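The Year I Stopped Eating Lunch at My Desk

I ate lunch over a keyboard for 19 years. Soup, mostly, and a sandwich when I was feeling fancy, with one hand on the mouse the whole time. Then last April my dentist (my dentist!) asked why I chewed so fast, and I went home a little embarrassed and decided I'd take a real break every day, phone in the drawer, 32 minutes by the kitchen timer.

The first week was awful. I'd finish eating in six minutes and then sit there staring at the salt, wondering who was emailing me. By the second week I'd slowed down enough to notice that my favorite bread from the Chávez bakery has caraway in it – I'd been buying it forever and had no idea. 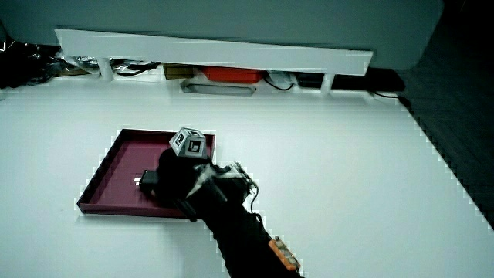

Teófilo Inga wrote to me after my first column on this to say that a long lunch is easy to love when you don't punch a clock, and that on his shift he gets 2 short breaks and spends one of them in line for the microwave. Fair enough! I wrote back and asked what he does with the other one, and he told me he peels an orange, very slowly, outside by the loading door.

So I've been trying oranges. They're messy and they take a while, and I can't type with sticky fingers, so the emails just have to wait until I've washed my hands.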